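2020-08-19
By the Ludik equipment planning desk

Speaker notes: buying the first arm for the Mivska kitchen

Slide 1. Opening
Good morning. Thank you for the time. I will speak about money first and about robots second, so if you came only for the robots, please have patience with me. The question for today is simple: what must we put in the plan before September, and what can wait for the next budget?

(Wait for the people at the back to sit down.)

Slide 2. What we want to buy
- One arm with one gripper, for moving food between the refrigerator and the counter.
- A simulation license for 42 weeks. We call this line "Ene" in the budget, please use the same name.
- Spare finger pads for the gripper. They are cheap, but last year we forgot them in the plan and it made a long delay.

The license comes before the arm. I know this looks strange on paper. We can test the kitchen layout in simulation while the purchase order is still with the finance office, and if the arm has a bad reach for our shelves, we can still change the model.

Slide 3. The money
The spare parts line is 1,317 euros. Say this number slowly. The quote for the arm is on the handout, and the price is valid for six weeks only. After this the supplier can make a new quote, and I don't expect it to be lower.

Things that are often missing from a plan like ours:
- the mount for the base, and the work to fix it
- an electrician for one day
- training for five people (the supplier includes two)
- a set of containers, all the same size, with low walls

The last one makes people smile, but please keep it. In the Lena project they had every kind of box from the old kitchen, and they paid for it in programming hours.

Slide 4. The work at hand
Leave this slide up while you talk about reach. Refrigerator open on the right, container on the counter, the gripper just above it. One red item and one brown item are in the container, and there is more food up in the refrigerator. Ask the room: how high is our own top shelf? Somebody should measure it before we sign -- the drawing we have is from before the renovation.

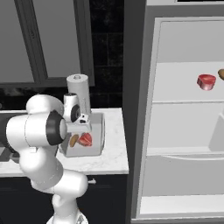

Slide 5. What I ask from you
- Approve the license now.
- Approve the arm with the condition that the reach test is finished first.
- Send me the shelf measurements and the door width.

Questions. If they ask about a second arm, the answer is that it is not in this plan.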